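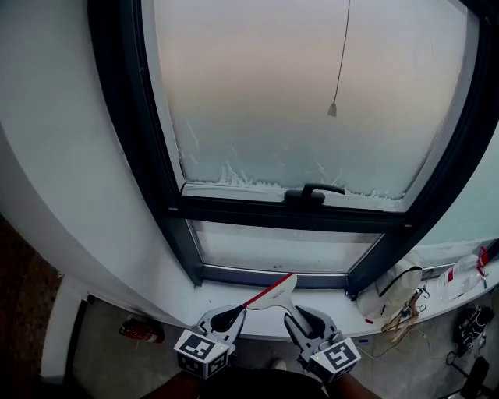 So I've finally given in and learned to knit socks. Six weeks of it now, and I have two socks to show for my trouble, which are meant to be a pair and very nearly look like one if I keep my feet moving.

It started on the train home from Garnholm in March. The heating had packed up, I'd finished my book before we even got to Kirell, and the woman across the aisle was working away on this gorgeous mustard heel without once looking down. I was completely hooked. By the time I got in I'd already ordered needles (the wrong ones, it took three goes) and a ball of Faner four-ply in a sort of mossy green.

The cuff is lovely. You just go round and round, knit two, purl two, and you feel very clever and tell everybody you're knitting a sock. Then you get to the heel. I must have pulled that heel out eight times! The pattern says to pick up stitches along the side of the flap and I could not for the life of me see where the side was. In the end I did it at the kitchen table at 6 in the morning with a big mug of tea and a lamp right up against my nose, and it went in first time.

The second sock was much quicker, though my knitting had loosened up by then so it's a good bit roomier than the first. I gave them both a bath in wool wash and dried them flat on a towel, hoping they'd even out. They didn't, much.

Next up is a hat, for a rest, and then I want to try the Khondokar stripe pattern, with 36 rounds before you even change colour. It starts from 86 stitches, so I'll be needing more of those little plastic markers. Does anybody have a favourite yarn for stripes? I'd like something that doesn't split, and not too scratchy. Leave me a comment, I read them all, even the ones telling me to learn magic loop.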